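Preguntas frecuentes sobre los manteles y tableros estampados de las salas de trabajo

¿Quién puede utilizar las mesas de preparación del Centro Galham?

Cualquier persona inscrita en los talleres de encuadernación, papelería o envoltorio, durante el horario de su grupo. Las mesas de la sala Lurkell se reservan con 7 días de antelación en la recepción del centro.

¿En qué estado debe quedar la mesa al terminar el turno?

La superficie ha de quedar despejada por completo. Se retirarán también los elementos pequeños — gomas elásticas, clips, recortes de papel, hilos — que suelen pasar inadvertidos sobre un fondo estampado. Una goma amarilla y fina puede confundirse con los tallos del dibujo si no se revisa la mesa con buena luz.
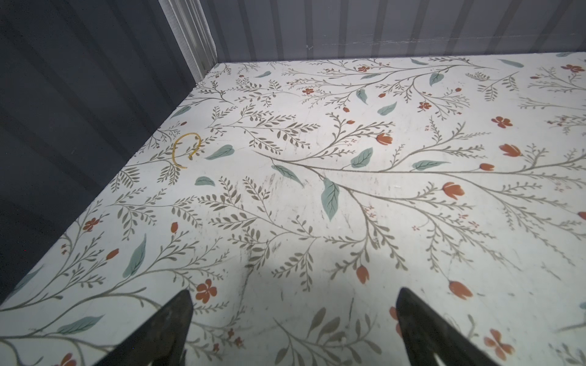

Texto: Servicio de Salas y Materiales, Centro Galham
Actualizado el 23/02/2020

¿Por qué se eligió un estampado vegetal?

El diseño de ramas finas, hojas de color verde azulado y flores rojo anaranjado sobre fondo blanquecino fue seleccionado por los propios grupos entre 4 propuestas. Las salas que precisan un fondo liso para fotografiar trabajos terminados pueden solicitarlo en recepción.

¿Cómo se limpia la superficie?

Con un paño suave ligeramente humedecido y jabón neutro. No se admiten estropajos, disolventes ni productos con lejía. Las manchas de cola deben comunicarse al personal antes de intentar retirarlas.

¿Qué se hace con las gomas y otros objetos olvidados?

Las gomas en buen uso se depositan en el cajón común de la sala. Los objetos de valor se entregan en recepción, donde se conservan 30 días. Transcurrido ese plazo, pasan al almacén Eshun.

¿Puede cortarse directamente sobre la mesa?

No. Es obligatorio el uso de base de corte, disponible en todas las salas. Los daños ocasionados por cúter o punzón se cargarán a la fianza del grupo.

¿Está permitido traer un mantel propio?

Sí, siempre que cubra la mesa sin colgar hasta el suelo y se retire al finalizar. En la sala Elar no se autoriza, salvo en las jornadas abiertas de octubre.

¿A qué hora se cierran las salas?

A las 19 horas. La recogida debe comenzar con margen suficiente para entregar la llave antes del cierre.

Centro Galham — Contacto: recepción, planta baja | © 2020 Centro Galham. Todos los derechos reservados | Volver arriba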